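Projects > Student Reports > Robotics Lab > Two Arms, One Tub

Apr 7, 2019
By Tala Khalaf

Overview | Reports | Parts Lists | Lab Hours | Contact

Two Arms, One Tub: Comparing Gripper Fingers on a Pile of Binder Clips

Why we picked binder clips

When Anahera Faulkner and I signed up for the gripper project, we expected to be handed foam blocks. Everybody gets foam blocks. They're light, they're square, they don't roll, and pretty much any gripper that closes will pick one up. We wanted something that would make our two sets of fingers disagree with each other, and the answer was sitting in the supply drawer the whole time.

A binder clip is a wonderful, horrible object to pick up! The body is a hard wedge with one thick side and one thin side. The handles are springy wire, they swing around, and they love to hook onto the handles of the next clip over. Grab one by the body and it comes up clean. Grab one by a handle and it dangles, or brings a friend. We spent a whole afternoon just picking them up with our own fingers and arguing about how we did it.

The question we settled on was simple. Given a pile of clips in a shallow tub, which finger shape gets one clip out at a time more often, and does a camera at the wrist help more than a camera looking down from outside?

The setup

We used the Gindmont cell, the two-arm station at the end of the lab. Both arms are bolted to the front rail and can reach the middle of the floor. Each one has a parallel gripper, so the fingers slide straight toward each other and straight apart, with no curling. That matters a lot for clips, and I'll come back to it.

We had two finger sets. The first set came with the cell and everybody calls it the Bremum set, after the student team that designed it. Those fingers are narrow and get narrower toward the tip. The second is our own, which we named Buvden (don't ask, it was late). Buvden tips are wider and have a thin soft pad glued to the inside face. We swapped sets between sessions, and since each swap means taking out small screws and realigning everything, we got pretty quick at it.

For control we used the lab's leader arms, where you move a small arm by hand and the big arm copies you. No planning software, no automatic grasping. We wanted to compare the hardware before asking a program to be clever about it. The controller is the shared one that the Győri project wrote last year, and apart from changing the gripper speed we left it alone.

What the wrist camera is good for

The wrist camera was the part I was most excited about, and it lived up to it. From outside, a pile of clips is a pile of clips. From the wrist you can tell which way a handle is folded and whether a fingertip is going to land on a flat face or on wire.

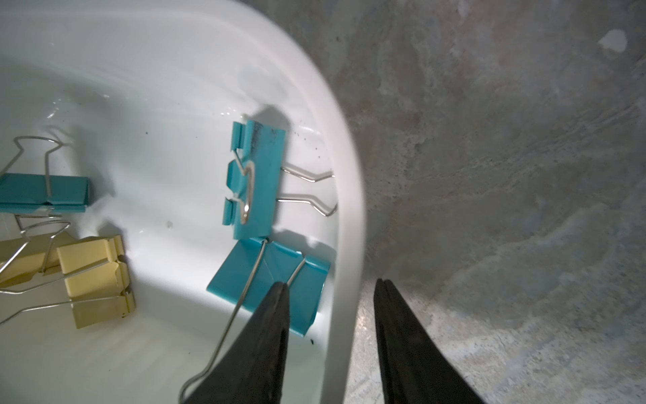
The hard part is the wall of the tub. A parallel gripper needs room for both fingers, and when the clip you want is near the side, one finger has to go somewhere. If you open wide, that finger ends up outside the rim and the whole hand stops when it meets the plastic. If you open narrow, you have to be almost perfectly centered over the clip before you go down. We lost a lot of tries this way at first. Anahera worked out a fix that I still use: turn the wrist until the fingers line up along the wall, so they close sideways past each other's corner of the tub and neither one has to climb over the edge.

Depth is the other problem. Looking straight down between the fingers, it's really hard to judge how far the tips are from a shiny white floor. I touched down too hard more times than I want to admit. Shadows help. When the shadow of the fingertip and the fingertip itself come together, you're there, and after a while you stop thinking about it.

How we ran the trials

We wrote down a procedure so that neither of us could be generous to our own design. One try went like this:

1. Shake the tub and set it back on its marks.
2. The operator picks a clip and says its color out loud.
3. Lower, close, lift to the height of the tape mark.
4. Hold still for a slow count of 3.
5. Set the clip on the floor in front of the tub.

A try was a success only if the named clip came up alone and was still in the fingers after the count. If a second clip came along by its handle, we called it a tangle. If nothing came up, a miss. A clip that fell before the count ended was a drop. Naming the color first turned out to be a really good rule, because otherwise you are very tempted to pretend you meant the one you got.

We kept going until we had 1016 tries in the log across both finger sets and both camera views. That sounds like a lot, but once you're in a rhythm it goes by fast, and the two of us traded places whenever the person driving started to get sloppy.

Two arms at once

Our original plan used a single arm. Then we started wondering whether a second hand could deal with tangles, the way you'd hold down one paper clip chain while pulling on the other. So for the last part of the project we ran both arms over the same tub, one of us on each leader.

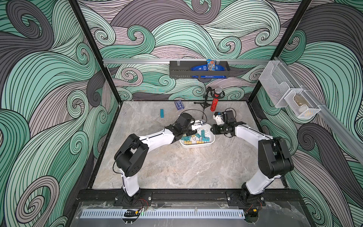
Both arms reaching in from the front rail, with the tray of clips between them.

It's a lot of fun and also stressful. The arms are big compared with the tub, and the elbows swing out in ways you forget about when you're staring at the fingertips. We made a rule that only one gripper could be moving down at any moment, and the other operator had to say "clear" before the first one started. After we added the rule we had no more bumps between the hands.

The second arm helped with tangles in one specific case. If the first arm had a clip up and another was hanging from its handle, the second arm could pinch the hanging one and wiggle it free. When the tangle was still down in the pile, the extra hand mostly got in the way. I had hoped for more here, but it's a real result and we're reporting it.

The other thing we learned is that the outside camera earns its place once two arms are involved. With one arm I barely looked at it. With two, the wrist view can't warn you about the other elbow, and I found myself checking the outside view before every move.

What we found about the fingers

The short version is that each set is good at a different job, and we changed our minds about which one we liked.

The narrow Bremum fingers are better in a full tub. They slip down between clips without pushing the neighbors around, and you can aim for a small gap. Their weak point is the lift. A narrow tip on the slanted side of a clip can pivot, and then the clip swings and sometimes lets go. Most of the drops in our log are from this set.

The Buvden fingers almost never drop anything once they've closed on a body. The soft pad settles against the metal and the clip stays at whatever angle you grabbed it. But the wide tips shove things. In a crowded tub they often land on two clips at once, and the pad is sticky enough to drag a loose handle along with it. Most of our tangles are from this set. It hurt a little to type that, as one of the people who glued the pads on.

As the tub empties, the picture flips. With only a handful of clips left there is plenty of room, the wide tips stop being a problem, and our set pulls ahead. Changing sets halfway through a tub would probably beat either one alone - if you had somebody willing to do all those screws.

Gripper speed mattered more than we expected. At the default speed the fingers snapped shut and kicked the clip sideways before they had hold of it. We slowed the closing down and both sets got better right away. If you take only one thing from this report to your own project, try that first. It costs nothing.

Placing the clips

Setting clips down was supposed to be the easy half. We didn't score it, but we tried to lay them in a row in front of the tub so we could see what had come out, and that became its own small contest. Putting a clip down at the angle you want takes about as much care as picking it up, and the handles add a bit of bounce when they touch the floor.

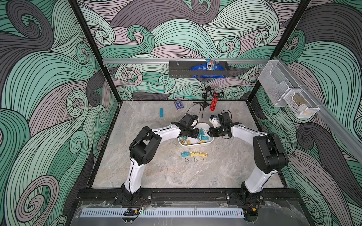
Problems and fixes

The worst problem was a pad coming loose. One of the Buvden pads peeled at a corner during a session, and we didn't catch it right away. We threw out the 34 tries since the last check and ran them again with a new pad. After that we looked at the pads before every tub.

Glare was the second one. The tub is glossy and the lights are bright, so parts of the wrist view washed out. Turning down the exposure helped with the tub but made the black fingers hard to see. We compromised on a middle setting and left it there, so at least every try had the same view.

The last one was us. Driving a leader arm is tiring in a way that sneaks up on you, and our misses went up at the end of long sessions. We would plan for shorter ones next time and write down who was driving, which we only started doing partway through.

What's next

We have the cell again in July and a list that's already too long. First is a finger that is narrow at the tip and padded a little higher up, which might give us the best of both sets. Anahera has a cardboard version on her desk and it looks promising. Second is a matte tub. Third is a try at letting the software close the gripper by itself once the operator has lined it up, so that the speed and force are the same every time.

If anyone in the lab wants to use the log or borrow the Buvden fingers, they're in the drawer under the Gindmont cell, in the bag with my name on it. Please check the pads before you start, and put the small screws back in the bag when you're done.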